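ロボット実習 第4回 配布メモ（故障と安全）
担当:Mittal

今日は布の把持で起きた不具合の話。前回の続き、力制限の設定から。

事例:双腕での布の引き伸ばし、Vosuslowセル
2021年9月16日、連続運転中に片腕が保護停止。もう片方は止まらず、そのまま引き続けた。布は片側の爪から抜けて、けが人なし。ただし扉は開いていた。ここが一番まずい。

ログで分かったこと
・停止信号は片腕のコントローラにしか入っていない（配線ミスではなく設定漏れ）
・把持力の上限、左右で値が違う。片方だけ40 N、もう片方は初期値のまま
・59回目の試行で発生。それまでは同じ設定で通っていた→「通った」は安全の根拠にならない 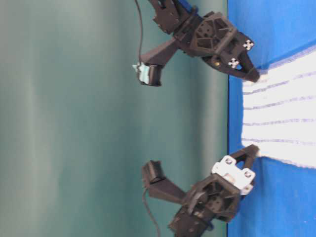
図1 縞の布と左右のグリッパ。両方の爪先が布の端にかかった状態。

図1の姿勢で片腕だけ止まるとどうなるか、各自考えておくこと。布は柔らかいので力センサの立ち上がりが遅い。剛体のつもりで閾値を決めると検出が間に合わない。Deepak Palさんの計測だと遅れはおよそ2秒。長すぎ。

ケーブルも要注意。指先まで細い線が来ている場合、開閉と手首の回転で引っ張られる。たるみが足りないと断線、多すぎると爪に噛む。断線すると指先の信号がゼロ固定になり、制御側は「まだ掴んでいない」と判断してさらに閉じる。このの故障モードは試験に出します。

対策（Dixit班の報告より）
停止は両腕共通の回路に。片腕停止＝全停止
信号ゼロ固定が続いたら異常扱い、閉動作を禁止
扉スイッチの確認を始業点検に入れる
再起動前に布を手で外さない。まず動力を切る、それから近ずく

課題:上の故障について原因の木を描く。A4で1枚、手書き可。提出は次回の最初。12月の分の資料はまだ出来てません、後日。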